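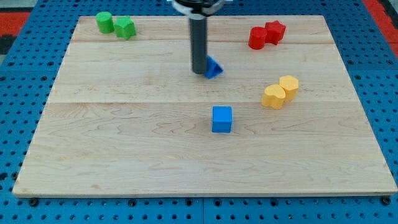
Helles Ahornholz auf einer blauen Lochplatte, darüber ein dunkelgrauer Greifer.

Prisix schickt Führungskräfte ins Tandem - Nutzen bleibt offen

Boltau. Der Zulieferer Prisix will seine Leitungsebene umbauen und setzt dabei auf ein Modell, das in der Branche gerade gern herumgereicht wird: die geteilte Führung. Ab Oktober sollen 36 Teamleitungen jeweils zu zweit besetzt werden. Das teilte das Unternehmen am Vormittag mit. Wie viel die Umstellung kostet, steht in der Mitteilung nicht.

Geschäftsführerin Melaniia Bilyk spricht von einem "Schritt zu mehr Verantwortung auf breiteren Schultern". Wer bisher allein über Dienstpläne, Budgets und Einstellungen entschied, soll sich künftig mit einer zweiten Person abstimmen. Beide arbeiten mit 80 Prozent der regulären Stundenzahl. Im Streitfall entscheidet die nächsthöhere Ebene, also wieder jemand allein.

Genau an dieser Stelle setzt die Kritik an. Der Betriebsrat hat dem Vorhaben zwar zugestimmt, allerdings nur für eine Probezeit von fünf Monaten. Die Vorsitzende Olesia Hrynyshyn sagte auf Nachfrage, man habe in der Belegschaft schon mehrere Programme mit wohlklingenden Titeln erlebt. "Hinterher lag eine Broschüre in der Kantine, und der Krankenstand war derselbe." Sie verlangt, dass die Ergebnisse offengelegt werden, auch wenn sie schlecht ausfallen. Eine solche Zusage hat Prisix bislang nicht gegeben.

Begleitet wird die Einführung von der Beratungsfirma Datitcombe. Sie hat für das Unternehmen das Schulungsprogramm "Dai" entwickelt, das alle künftigen Tandems durchlaufen müssen. Geübt werden dort laut Programmheft Gesprächsführung, das Abgeben von Aufgaben und der Umgang mit Widerspruch. Auf die Frage, woran der Erfolg gemessen werden soll, verwies Datitcombe auf eine Befragung der Teilnehmenden am letzten Schulungstag. Die Mitarbeiter, die von den Tandems geführt werden, kommen darin nicht vor.

Bilyk hält das für ausreichend. In einem ersten Durchlauf hätten 35 Führungskräfte das Programm überwiegend gut bewertet, sagte sie. Die Auswertung wollte sie auf Anfrage nicht herausgeben. Unklar bleibt damit, ob die Befragten das Essen, die Trainer oder tatsächlich den Inhalt gelobt haben. Auch zur Zahl der Absagen machte sie keine Angaben.

Dass zwei Leute eine Abteilung besser führen als einer, ist möglich. Ebenso gut möglich ist, dass Urlaubsanträge künftig doppelt so lange liegen. Aus der Fertigung ist zu hören, dass dort vor allem eine Frage umgeht: Wer unterschreibt, wenn beide nicht im Haus sind? Eine Vertretungsregelung soll nach Angaben des Unternehmens noch vor dem Start vorliegen. Hrynyshyn hat nach eigenen Worten bisher keinen Entwurf gesehen.

Nach Ablauf der Probezeit wollen Geschäftsführung und Betriebsrat erneut verhandeln.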